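Open day at the Kiltell workshop, Lollness
Sep 30, 2023
By Isabelle Ross

Kiltell opened its workshop to visitors for one day and I went with the late morning group. Sign-in was at the side door on Tóth Street, where they gave out paper badges and a floor plan.

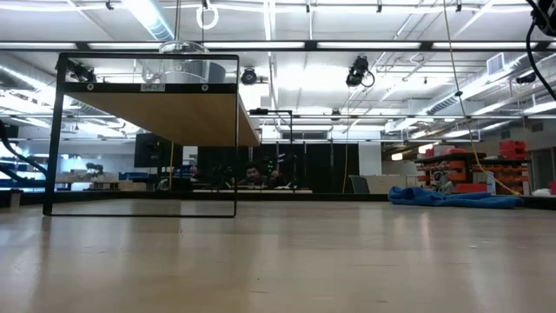 I had come mainly for the furniture. Kiltell fits out small rooms, and the Irkano shelf is the piece people ask about. It has a black metal frame with a light brown wooden shelf panel near the top, and the space below is left open. A clear round container had been put on top of the one I looked at. The round screw fittings on the top rail are black like the rest of it. I would have liked a bigger label, as the print on the small white one was hard to read.

The tables are a pale beige wood with a smooth top. They pick up some glare from the ceiling lights, so I'd want to see one at home before buying.

The room itself is large and very bright. Silver ventilation ducts run up high along the walls, and there are white pipes and rails all over the ceiling. Our guide said the building had 112 light fittings when they moved in and has 141 now.

The tour took 2 hours including coffee. Parking is behind the building and was full when I left. The next open day is in November, and places have to be booked through the Kiltell office.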